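Support Ticket — Counter Display Stands
Status: Open
Reported by: Cor Geerts
Product: Solís round-base phone stands

The customer reports that a phone leans when placed on its stand. The stands are used on a marble surface at the Busetti showroom.
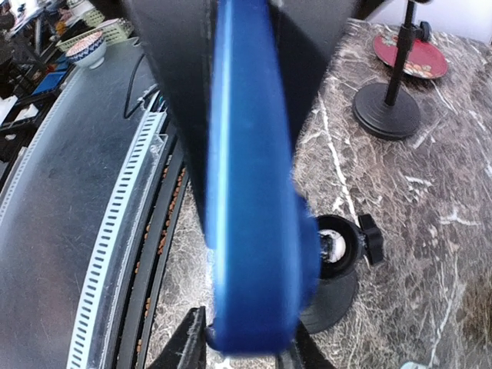
The customer was asked to clear the area before testing and to keep small loose items away from the bases.

Step 1. Place one phone on each of the 2 stands and compare the angle. The customer states that the lean returns within 32 minutes.
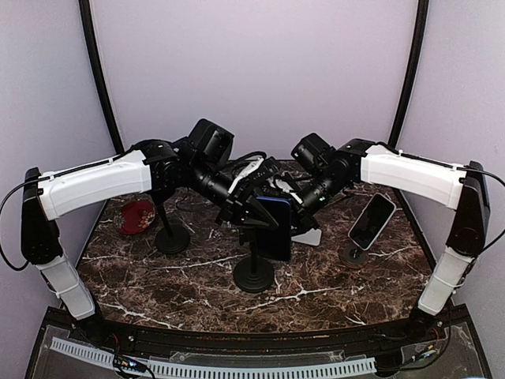 Phones on black stands, marble tabletop.

Step 2. Check any part fitted with side knobs — turn each knob by hand only, and stop at the first resistance. 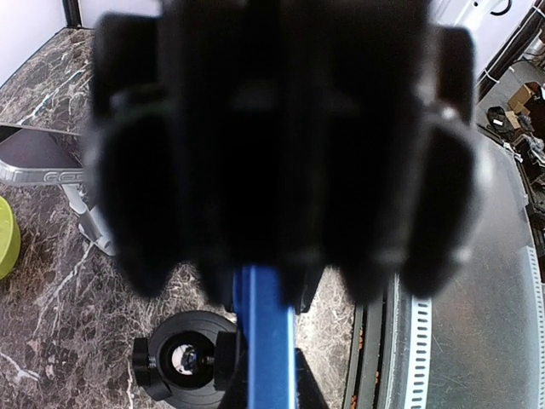
Step 3. Repeat the test with the phone case removed. If the lean persists, a replacement stand will be issued in October under the Natent service agreement.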